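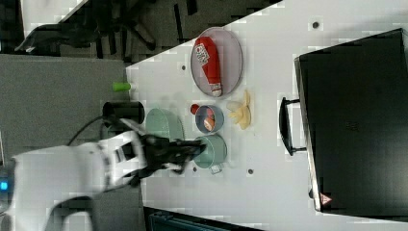 Blog > Workshop > Planning the next arm

What the second arm is going to cost us

3 min read

Tue 30 October

I have been putting off this post for weeks, and now the budget form is due, so you all get to do the math with me! We want a second arm in January. I am so excited about it that I have already moved my own desk to make space, which tells you how objective this is going to be.

The quote from Udport came in at $2576 for the gripper, the wrist adapter and the fingers. The arm itself is on a lease through Tremeo, so that part comes out of the monthly money and I won't go into it here. I asked Ogilvie for a price on the same gripper setup and they were a bit lower, but their fingers are a different shape and we'd have to redo all of our grasps on the pots. No thank you. Two black fingers that can get at a mint-green pot are worth paying for.

What I got wrong last time was everything that isn't the arm. I budgeted for the big box and then spent the rest of the season begging for small stuff. Cables! Table bolts! A microwave (yes, a full-size one with a proper vertical handle, because the door is half the fun)! The toy food was cheap, and so were the colander and the wire-mesh tray, but it all came out of the snack fund, and people noticed.

So this time there is a line for props and furniture, up to $1000, and I am defending it. It covers another white tabletop with the mounting holes already drilled – drilling our own was a very long Saturday – plus a second set of dishes and bananas so the two tables can run the same kitchen tasks side by side. I'd like spares of the squeeze bottle too. Things roll off tables.

Still open:

Software seats. Jotero charges per station and we have 3 left, so we may be fine until summer.

Flooring. We are on gray carpet and the office chairs drag on it. I'd love hard floor under the new table, but I suspect I'll be told to wait.

Power. One more outlet on the window side, please and thank you.

If you have bought a second arm for a small group, tell me which line you forgot. I have until Friday to change the form, and I would much rather hear it now – the comments are open and I read all of them.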